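Notebook, room 2, February
Entry: blind, lighting and ceiling check before the color work

09:40. Started on the window side. The Terncombe draft procedure says "room darkened" and gives no method for it, so I want numbers on what the roller blind does and what the ceiling light does, separately, before anyone trusts a color match made in here. Meter is the Farkatham handheld, zeroed with the cap on, left on the bench ten minutes to settle.

Measurement point is the taped cross on the bench, sensor facing up. Same point for everything below. Yesterday's readings were taken from wherever the meter happened to be lying and I have struck them out.

Blind up, ceiling light on: 2,375 lux.
Blind down, ceiling light on: 2,056 lux.

The second figure is higher than I expected for one fixture. Repeated both and got the same to within the last digit. Checked the range setting, which was correct. Either the fixture has been fitted with high-output tubes or the meter reads high. Jekanska have a calibrated unit; asked to borrow it. Until then treat these two as relative values only and don't quote them outside this notebook.

10:25. Blind down, light off. The meter drifts with the cloud, so there is no single number worth writing. Most of what remains comes in at the side, between the fabric and the window frame. The fabric itself passes a little, evenly, no pinholes found. I went over it with a hand lamp from the room side and then from the sill side as far as I could reach.

The chain is stiff for the last part of its travel and the blind stops short if pulled gently. Pull until the bottom bar touches the sill. If it rests on the sill at one end only, raise it a hand's width and lower again. 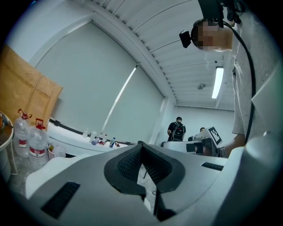
Side gap next. Options considered:

1. Black tape from fabric to frame. Works, but has to be redone every time the blind moves, and leaves residue on the paint.
2. Side channels. Qudah sell a clip-in type that takes this fabric thickness. Needs a flat face on the frame, and ours has a small bead along it. Would have to be packed out.
3. A strip of felt, self-adhesive, on the frame only, fabric brushing against it. Cheap and reversible.

Went with felt as a trial. Cut the strip long and trimmed in place. Adhesive side wiped down with alcohol first and allowed to dry. Pressed on from the top downward. It took two attempts, the first one wandered toward the glass at the bottom.

11:50. After the felt, blind down and light off, the line of light at the side is narrower but still there at the top, where the roller holds the fabric away from the frame. Didn't measure. The cloud had changed again and any comparison with 10:25 would mean nothing. Need either a steady overcast day or a lamp outside the window. Prefer the lamp.

Ceiling. The panels are white and ribbed, so the light coming back off them is diffuse in one direction and less so in the other. I turned the meter through a right angle on the cross to see whether it mattered. It did not, at bench height. May matter for glossy samples, where the ribs could show up as banding. Test with the black glass tile before ruling it out.

The small round fitting beside the light is not on the drawing I have. Do not tape over it or hang anything from it until somebody has found out what it does. Archana Sisodia has the newer set of drawings and will look.

Warm-up: the tube output creeps up after switch-on. I logged it by eye for the first quarter of an hour and it seemed flat by the end. Rule for now is light on at least twenty minutes before any reading, and leave it on over lunch.

To do:
Borrow Jekanska meter, repeat the first two readings at the cross.
Lamp on a stand outside, blind down, read with and without felt.
Foam pad behind the roller bracket to close the top of the gap.
Black glass tile under the ceiling light, look for banding.
Write to Terncombe and ask what "darkened" means in lux.
Re-tape the cross. One arm is lifting.

14:15. Felt still holding. Blind left down.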